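Pondport releases payroll reconciliation update for regional employers

CILTHORPE, January – Pondport has released version 2 of Raju, its payroll reconciliation software for employers with up to 2,000 staff. The update changes how leave accruals, casual loadings and superannuation contributions are matched against bank files at the close of each pay cycle.

The release follows a pilot at 28 organisations, during which 122 rule changes were logged and incorporated.

"Most discrepancies arise where an award rate changes partway through a fortnight," said Lilla Mészáros, head of product at Pondport. "Raju now splits the period at the effective date and recalculates each portion separately."
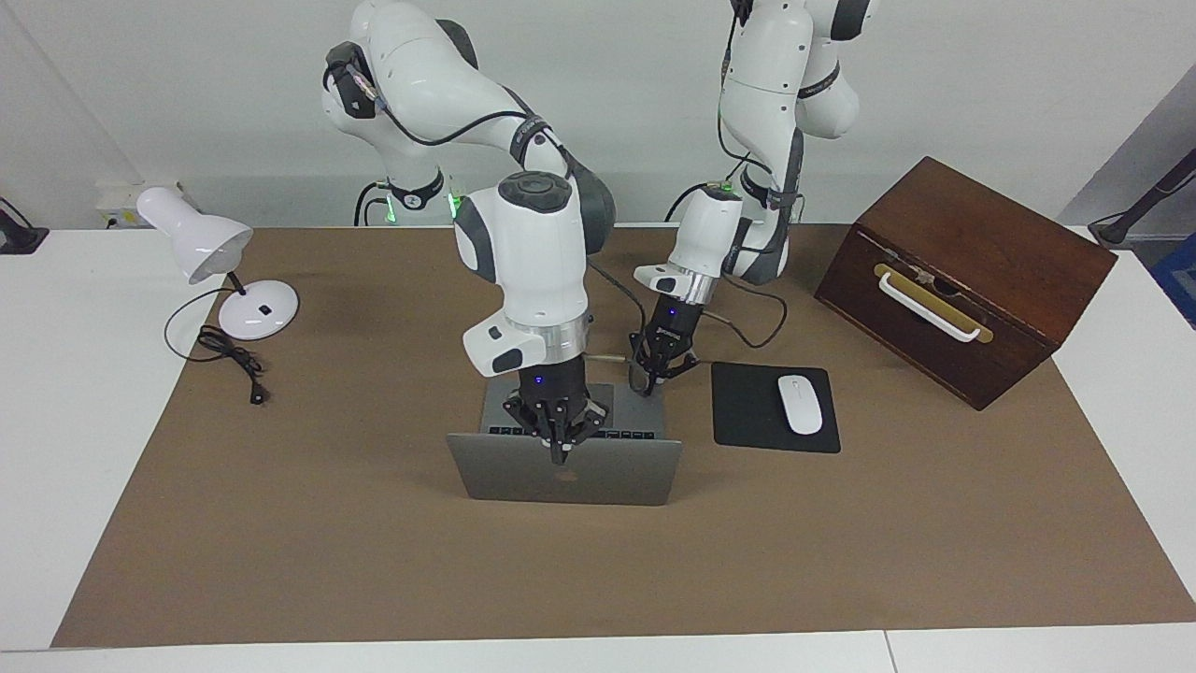
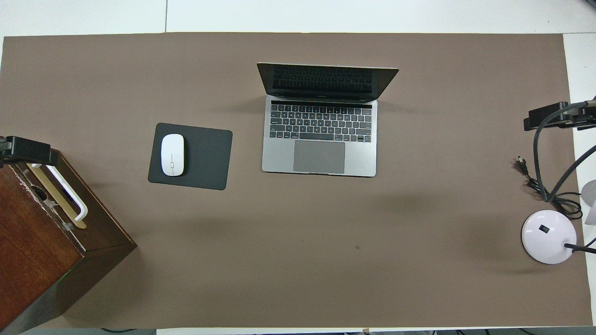

An open laptop on a brown mat.

Existing licence holders will be migrated from Dorkness, the company's earlier ledger tool, which will remain available in read-only form until the end of the financial year. Custom pay codes must be exported before migration.

Raju runs in a standard web browser and requires no local installation. Audit logs can be exported as CSV files.

Enquiries: Jordan Tapley, Communications, Pondport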